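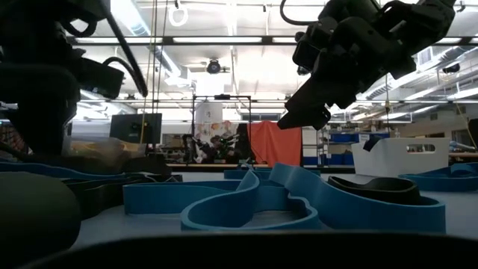
Ticket 431: Constituent letters going out with the wrong committee vote

Opened by: Şükran Oral, district office
Product: Drulten mail desk
Status: Closed

First note, 9:40 a.m.
Hi all! So we've got a weird one. A man called this morning, pretty steamed, because our letter told him the councilwoman voted yes on the Wusitz road levy. She voted no, and loudly! I pulled up his record and the template is right, it says "opposed" plain as day, but the PDF that went out says "supported." I've stopped the rest of the batch (300 letters, and 20 had already gone out, ugh).

What I tried before bugging anyone: logged out and back in, cleared the browser, made a fresh copy of the template under a new name. The copy printed "supported" too. I also asked Goltorine support whether they'd pushed an update in May and they said only a small one, to the address lookup.

Second note, 11:15 a.m.
OK, getting somewhere. The vote wording isn't typed into the letter at all, it comes from a merge field that reads the issue table. We have 2 rows for the levy in there -- one for the committee vote, where she did vote yes to send it to the floor, and one for the final vote, where she voted no. The preview reads the newer row and the PDF job grabs whichever one it finds first.

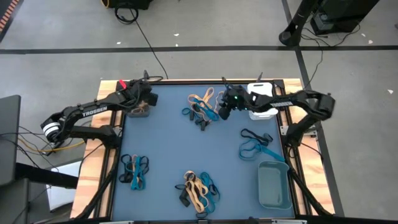 I renamed the older row to "Wusitz levy, committee stage" and ran a test letter to myself. Still wrong! Then Goltorine had me rebuild the merge index (Settings, Data, Rebuild, and you need admin rights, so I had to borrow a login) and the next test came out saying "opposed." Ran it again with a different address and got the same thing.

Third note, 3:30 p.m.
Batch is going out now with the right wording. The people who got the bad letter are getting a correction with a short apology, and I called the first gentleman back myself. He still doesn't like the levy, but he was nice about it.

Leaving one thing open for Goltorine: the preview and the PDF should read the same row. They've logged it on their side, no date yet. Until then, please check the issue table for doubles before you send anything about a vote -- and open a test PDF, don't trust the preview.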